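Community > Neighborhood > Food & Shops

The snack table at Zervas Hall is worth getting up early for

January 18, 2026
By the Etmont Neighborhood Desk

The woman who runs the snack table at Zervas Hall would like her name left out of this. "Put the table in," she said. "The table is the fun part." So I will, and I'm happy to, because I have been buying candy off it for most of a year and it gets better every time I go.

She started last March with a cash tin and one flat tray. Everything lay in a heap and people walked right by. "They'd look down, see a pile, and keep moving. I had good stuff in there! You just couldn't tell." She got through 71 sales that first month, wrote every one of them in a notebook, and decided the trouble was height.

A shelf rack from Bromen, the store fixture place out on Route 26, fixed it. She bought it used and spent a whole evening moving things up and down the steps.

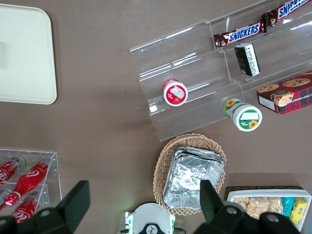 Her rule for the rack is that the thing people already know goes up high. "Somebody sees a bar they grew up with and they stop walking. Then their eyes come down the steps." It certainly works on me. The Snickers get the upper tier, the little jar with the red lid sits lower down, and I always end up looking at the cookie box with the red tartan pattern, which I swear is aimed at me personally. She likes the rack for being clear, too. "You can put it on any table and it doesn't fight with the food."

The wicker basket came from Numum, the thrift shop next to the laundromat, and she is very fond of it. "I love a basket. It's soft, it's got that wavy edge, and people aren't shy about reaching into one." She has tried bowls and a cake tin, and went back to the basket both times.

What about the bare stretches of table? She leaves those on purpose. "You need somewhere to set your coffee down while you dig for change." I have done this many times.

She wants a second rack by spring, and she's already measuring for it. Go see her, and bring small bills.

Last updated: 13:02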